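Hatetine Open Day: Pre-Demonstration Inspection Checklist, Laundry Cell
Site: Cillurton building, ground floor
Inspection date: 12 Sep 2025
Document 3570, revised after the June visit
Status at close of inspection: released with two open items

Scope

This checklist covers the two-arm laundry unloading demonstration. It does not cover the Karimi sorting line, which has its own form. Complete every line before the first visitor group is admitted. Mark each line OK, OPEN or N/A. An OPEN line needs a comment and an owner.

1. Area and access

1.1 Visitor barrier in position, both ends latched. OK
1.2 Barrier distance from the nearest arm at full reach meets the site drawing. OK
Comment: measured with both arms extended toward the barrier, one at a time. The floor tape from June was in the wrong place and has been removed.
1.3 Exit route clear, door opens fully. OK
1.4 Group size limit posted at the entrance (20 visitors, plus host). OK
1.5 Floor in front of the washer free of loose items. OPEN
Comment: small dark fragment on the floor by the lower right front corner of the machine. Origin not established. Remove and check whether it belongs to the washer or the fixture. Owner: cell operator.

2. Stop and power functions

2.1 Emergency stop at operator desk: both arms halt, brakes hold. OK
2.2 Emergency stop at barrier: same result. OK
2.3 Restart requires a deliberate reset at the desk. OK
2.4 Protective stop triggers on light contact with the test block, left and right. OK
Comment: the right arm was tested twice. On the first attempt the block slipped and the result was discarded.
2.5 Washer cannot be started during the demonstration. OK
Comment: supply isolated and locked at the wall. Key is held by the operator and is not to be left at the desk.
2.6 Cables on the floor secured or outside the walking route. OPEN
Comment: the white cable near the baseboard is outside the barrier line but not fixed. Fit a cable cover before opening. Owner: building services.

3. Arms and grippers

3.1 Finger fasteners tight, witness marks aligned. OK
3.2 Finger surfaces free of cracks and sharp edges. OK
3.3 Wrist connectors fully seated. OK
3.4 Cable bundles have slack through the full motion range. OK
Comment: checked at low speed with the lower joints at both limits. Repeat after any change to the reach path.
3.5 Payload setting matches the textile load. OK
Comment: set to 325 g for the demonstration. The Stendach setting was still loaded at the start of the inspection and had to be replaced. Add this to the shutdown procedure for the other cell.

4. Washer and load

4.1 Door fully open and stable. OK
4.2 Hinge free of play. OK
4.3 Gasket seated all the way around, no tears. OK
4.4 Load consists of soft textile only, with no zippers, buttons or cords. OK
4.5 Load in the lower part of the drum, behind the gasket lip. OK
4.6 Basket in front of the machine and empty of textiles. OK
4.7 Warning label on the front panel not covered. OK

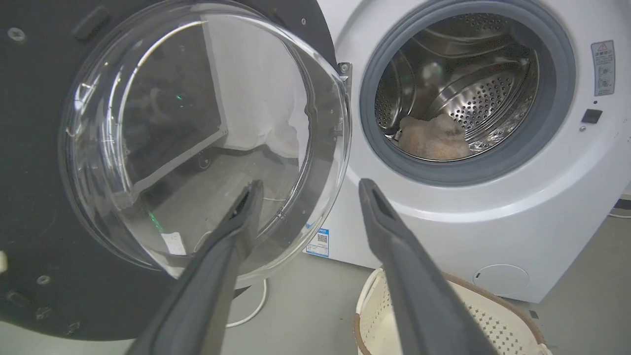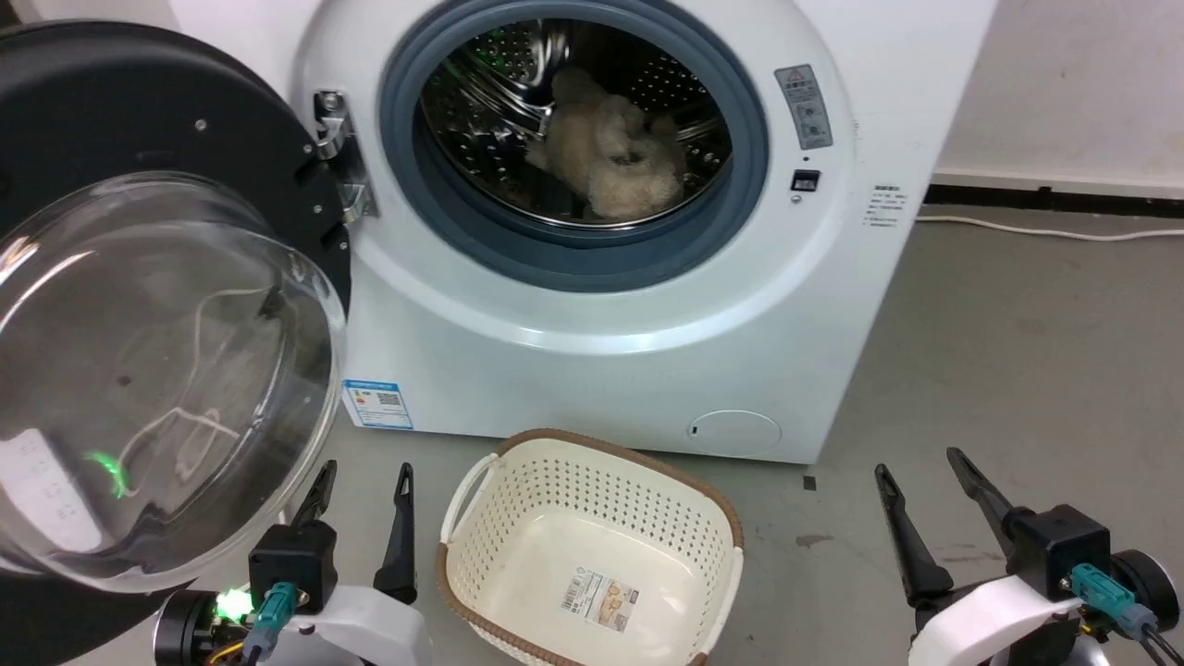

Washer door open, textile in the drum, basket on the floor in front.

Kenta Wada
Automation Safety Inspector, Hatetine

5. Comments on the reach path

The clearance that matters most in this cell is between the fingers and the open door. The glass bulges into the space that a gripper uses on its way to the drum, and the outer ring of the door stands further forward than the older drawing shows. The path was therefore run at reduced speed with an observer at the side. No contact with glass, ring or hinge was recorded in 5 runs.

The gasket is a different matter. Light contact with the rubber is permitted on withdrawal. Pulling on it is not. If a finger catches the lip, stop the run, open the gripper by hand command and back the arm out along the same path. Do not let the program retry.

Reflections on the door glass may affect the camera view. If the operator display shows the grasp point on the door instead of in the drum, cancel the run and adjust the overhead lights before the next attempt. A warm-up of around 10 minutes is required before the first run.

6. During the demonstration

6.1 Operator remains at the desk with a hand free for the stop.
6.2 Host explains the stop function to each group before motion begins.
6.3 No one reaches over the barrier to receive or return textiles.
6.4 Between groups, the operator places the load back in the drum with the arms in protective stop.
6.5 Any unplanned stop is entered in the log with the time and the line number of the program.

7. Release

Lines 1.5 and 2.6 must be closed and initialed before visitors enter. All other lines are accepted. The release is valid for one day and for this layout only. If the washer is moved, repeat sections 1, 3 and 4.

Send the signed copy to the Cillurton site office and keep one at the operator desk.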